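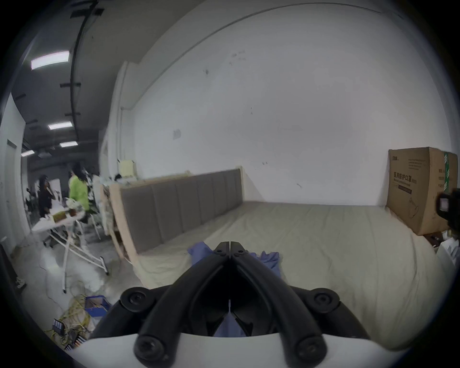 浏览器扩展的安全检查,我一般放在换季的时候做,和收拾屋子差不多一个节奏,不急,泡壶茶,一项一项往下看就行。很多朋友一听“安全检查”四个字就头疼,觉得得懂代码、得会看日志,其实真不用,会点右键、会认字、有一点耐心就够了。扩展这东西装的时候都是图方便,用完随手一放,跟床沿上那块皱巴巴的蓝布一个样,搭在米色床单上,不碍事,也就一直没人去收;过上几个月再看,连它是擦桌子的还是穿的都要想一想。浏览器右上角那一排小图标,我自己也常有认不出来的。下面这份清单就是我去年一点点攒起来的,这次又照着从头走了一遍,把结果和备注都写在每一项后面,您可以直接拿去用,也可以删掉您用不着的。

检查日期:2023年2月10日
检查对象:家里的台式机一台,书房用;还有我随身带的笔记本,两台登录同一个浏览器账号
浏览器:Chrome,桌面版
检查人:我自己。“权限”那一部分请 Inês Matos 隔着视频陪我看了一遍,她眼睛比我尖
结果写法:通过 / 已处理 / 待定

先说两句用法。清单分成六部分,顺序最好别打乱,我头一回就是从删扩展开始的,删得兴起,结果把一个存着网页摘录的扩展也删了,里面的东西没导出来,心疼了好几天。所以现在第一部分永远是准备工作,再着急也先做它。另外,菜单的名字和位置各个版本会有些出入,您那边要是找不到一模一样的字,在设置页的搜索框里打关键词,多半也能找着。

一、动手之前

1.1 浏览器已更新到当前版本
结果:已处理
备注:点右上角三个点,“帮助”,“关于 Google Chrome”,它会自己去查。台式机有更新在等着,重新启动浏览器就好了。重启之前看看有没有写到一半的邮件或者表单,我那天正好有一封,差点没了。

1.2 书签已导出备份
结果:通过
备注:书签管理器里右上角的菜单,“导出书签”,得到一个网页文件,放到移动硬盘上。严格说跟扩展没多大关系,可既然坐下来了,顺手做一下总是舒服的。

1.3 扩展里自己存的数据已导出
结果:已处理
备注:这一条请务必慢慢来。笔记类、稍后阅读类、网页样式类、标签页整理类的扩展,都可能把内容存在自己肚子里,一删就跟着没了。点进每个扩展的“选项”找“导出”或者“备份”。我的标签页整理扩展叫 Istell,导出按钮藏在设置的最底下,灰灰的一行小字,我来回翻了两趟才看见。导出的文件我改了个自己看得懂的名字,原来的名字是一串字母,日后肯定认不出来。

1.4 记下当前已安装的扩展名单
结果:通过
备注:在地址栏输入 chrome://extensions 回车,全都在里头。名单抄在纸上或者截个图都行。台式机上总共 20 个。说出来有点不好意思,我开始之前还跟 Inês 说,家里这台可干净了。

二、来源

2.1 每个扩展都来自官方商店
结果:已处理
备注:在扩展卡片上点“详情”,往下看有一行“来源”。绝大多数写的是 Chrome 应用商店。有一个是以前从某个论坛下载压缩包、打开开发者模式手动加载进来的,作用是把网页字体换大。这种手动加载的不会从商店自动更新,当初是什么样现在还是什么样。字体大小浏览器设置里本来就能调,我就把它移除了。

2.2 开发者模式已关闭
结果:已处理
备注:扩展页面右上角有个开关。我自己不写扩展,留着没用,关掉。家里有孩子在学编程的另说,问过他再关。

2.3 商店页面仍然存在
结果:待定
备注:详情里点“在 Chrome 应用商店中查看”,看看能不能打开。有一个查单词的,点过去是找不到页面。下架不一定是坏事,可能作者懒得维护了,也可能有别的缘故,光看一个空页面看不出来。我先把它停用,没有移除,打算到三月份再看看离了它习不习惯。Kadri Kivi 来信说她遇到这种一律当场删,我觉得也对,她做事向来比我利落。

2.4 开发者名字与安装时一致
结果:通过
备注:老实讲,这一条我只能查一半,因为安装的时候谁会去记开发者叫什么呢。这次我把名字都补进了名单,下回检查就有得对照了。扩展是可以转手的,原来的作者不做了,交给别人,名字一换,里头的内容也可能跟着换。您若是头一次做,这项先填“已记录”就行。

2.5 名字相近的“双胞胎”已排查
结果:已处理
备注:我有 2 个截图扩展,图标都是蓝色的小相机,名字只差一个词,我一直以为是同一个在两处显示。点进详情一看,开发者完全不同。留了评价多、说明写得清楚的那个,另一个移除。

三、权限

这一部分最花时间,我的建议是去把茶续上再来。权限的字眼确实有点吓人,比如“读取和更改您在所有网站上的数据”,乍一看像是要把家底都端走。可是广告拦截、翻译、改网页外观这些功能,不读网页内容还真做不了。所以看的时候要问的是:它干的这份活,用得着这么大的权限吗?

3.1 能改成“点击时”的,都已改
结果:已处理
备注:详情页里有“网站访问权限”,一般有三种选择:点击时、在特定网站上、在所有网站上。截图扩展改成了“点击时”,用起来一点分别都没有。翻译扩展改了以后要多点一下,我嫌麻烦了一个下午,后来也就惯了。

3.2 只在某个网站用的,已限定到该网站
结果:已处理
备注:有个给视频网站加快捷键的,原来是全部网站都开着。改成“在特定网站上”,把那个网址填进去。填的时候注意别漏了前面的 https,我漏了一次,纳闷快捷键怎么不灵了。

3.3 网上银行、医院预约、报税等网站上,没有多余扩展在运行
结果:已处理
备注:我的土办法是另建一个浏览器个人资料,取名“正事”,里面只装密码管理器,别的一概不装,背景换成了很素的颜色,一打开就知道自己在哪边。Elīna Paulauskas 用的是另一个办法,她办这类事情就开无痕窗口,扩展在无痕模式下默认不运行。两种都行,看您更习惯哪个。用她那种办法的话,顺带要看下一条。

3.4 “在无痕模式下启用”已逐个核对
结果:已处理
备注:发现翻译扩展的这个开关是开着的。什么时候开的,完全没有印象。关了。

3.5 “允许访问文件网址”已关闭
结果:通过
备注:除了看本地文档的那种扩展,一般用不着。我这里全是关着的。

3.6 主题也看过了
结果:通过
备注:主题本身换的是颜色和图片,不要权限。要留心的是那些叫“新标签页主题”的,带时钟带天气带壁纸,那是正经的扩展,会接管新标签页,有的连搜索框也一起换掉。Inês 提醒我看看自己的搜索框到底把词送到哪儿去了,做法很简单,随便搜个“萝卜汤”,看结果页的网址是谁家的。我那个没问题,还顺便找到一个不错的汤谱。

3.7 读取剪贴板、读取浏览记录、管理下载这三类权限,已单独列出
结果:已处理
备注:列出来有 9 个扩展带着其中至少一类。多半说得通,比如 Istell 整理标签页,需要浏览记录,说明里也写了。说不通的是一个算汇率的小东西,它要浏览记录做什么呢?我写信去问了,发到商店页上留的邮箱,写得客客气气的,过了几天没有回音,就移除了。汇率在搜索框里一打也能出来。

四、账号与密码

4.1 密码管理器扩展为正版,且只有一个
结果:通过
备注:我用的是 Zokisa,从它自己网站上的链接点到商店去装的,没有在商店里直接搜。建议您也这样,搜索结果里长得像的太多。浏览器自带的密码保存我关掉了,两边都弹出来问要不要保存,时间一长哪边是新密码就糊涂了。

4.2 密码管理器会自动锁定
结果:已处理
备注:原先设的是“关闭浏览器时锁定”,可我的浏览器几乎从来不关,等于没锁。改成了闲置一会儿就锁。每次多输一遍主密码,手指头倒是记得更牢了。

4.3 扩展中登录过的账号已核对
结果:已处理
备注:有些扩展会让您“用谷歌账号登录”。去谷歌账号的安全设置里,找“有权访问您账号的第三方应用”那一栏,里面会有很多老面孔。请注意,在浏览器里删掉扩展,并不等于收回了这里的授权,得自己过去点掉。我在那儿看到一个早就删掉的日历扩展,授权还好端端地挂着。

4.4 同步设置符合自己的意思
结果:已处理
备注:两台机器同步扩展是方便,可要是其中一台借给别人用,那边装了什么,这边也会冒出来。Povilas Laur 家里就碰上过,他侄子在客厅那台上装了一个游戏外观,第二天他办公用的电脑上也有了,他还以为中了什么毛病,打电话来问我。我现在把“扩展程序”这一项的同步关了,书签和密码那几项各按各的来。关同步之前两边都先看一眼名单,免得回头说不清哪个是哪个。

五、平时的表现

5.1 空闲时占用正常
结果:待定
备注:Chrome 自己带一个任务管理器,按 Shift 加 Esc 就出来,按内存排一下,扩展前面会写“扩展程序”。我什么网页都不开,只留一个空白标签,看哪个还在忙。有个比价的,处理器占用一跳一跳的,像心里有事。先停用观察。

5.2 首页、新标签页、默认搜索未被更改
结果:通过
备注:设置里“搜索引擎”和“启动时”两处。若是被扩展接管了,旁边会注明是哪个扩展在控制,写得挺明白的。

5.3 网站通知权限已清理
结果:已处理
备注:这不归扩展管,可很多人把网站弹的通知当成扩展弹的,或者反过来,所以我放在一起查。设置、隐私和安全、网站设置、通知。允许名单里有好些我这辈子大概只去过一次的网站,做面包的,修自行车的,还有一个卖窗帘的。全部移除,屏幕右下角一下子清静了。

5.4 被停用的扩展,没有自己又打开
结果:通过
备注:对照上次的名单看的。上次停用的都还老老实实停着。

5.5 自定义样式扩展里的旧规则已清理
结果:已处理
备注:给网页改外观的那种扩展,用久了会攒下一堆规则。我导出来的备份文件打开一看,足足 2,001 行,一大半是给早已改版的网站写的。旧规则留着,有时候会把网页上的按钮遮住,您还以为是网站坏了。我花了两个晚上慢慢删,边删边想当年为什么非要把人家的标题改成紫色。从别人那里抄来的规则要格外看一眼,里面若有陌生的网址,先拿掉再说。

六、收尾

6.1 移除不用的扩展
结果:已处理
备注:我的标准是,能说出上一次什么时候用的,留;说不出来的,停用;停用到下一次检查还没想起它的,移除。这样分两步走,心里不慌。移除时弹出来的小窗口上可能有个“举报滥用行为”的勾,没有问题的扩展请不要顺手勾上,人家作者也不容易。

6.2 把留下的图标理一理
结果:通过
备注:点那个拼图形状的按钮,常用的按图钉固定,不常用的收进去。固定得太多,地址栏就给挤窄了。

6.3 重启后逐个试一遍
结果:已处理
备注:截图,好的。翻译,好的。密码管理器要重新登录一次,所以主密码得在手边。广告拦截把一个菜谱网站的图片也拦了,加到例外里就回来了。

6.4 另一台电脑重复以上各项
结果:待定
备注:笔记本还没做完,做到第三部分天就黑了。同步关掉以后两边已经不一样了,不能偷懒照抄,权限开关是各算各的。

6.5 新名单已存好,注明下次检查的时间
结果:通过
备注:名单我存成普通文本,一行一个,写上名字、开发者、权限开到哪一档、为什么留着。“为什么留着”这一栏最管用,写不出来的时候,心里其实已经有数了。

几位朋友看过初稿后的补充,也一并抄在后面:

Austra Petrauskas 问,公司发的电脑怎么办,她那台在 Navickas 上班用,好几个扩展旁边写着“由贵单位管理”,删也删不掉。那种就别动了,是公司统一装的,有疑问去问公司管电脑的同事。但是您自己在上面加装的那些,还是照着清单查一遍比较好,查之前最好也问一声单位许不许装。

Elīna 说 3.3 里应该提一句,无痕窗口关掉以后,下载下来的文件还留在硬盘上,银行对账单之类的要自己收好或者删掉。说得对,我给记上了。

Kadri 嫌我的清单太长,她自己只做 2.1、3.1、4.1 和 6.1 这四项。时间不够的时候,我看她这个挑法也很好,剩下的等有空再补。Povilas 则希望加一项“家里其他人装了什么”,这个我还没想好该怎么写,总不能趁人家不在把电脑打开来翻,大概得先坐下来一起吃顿饭,当面聊聊。等笔记本那边查完了,我再把两份名单放在一起对一对,有出入的地方补写到 6.4 后面。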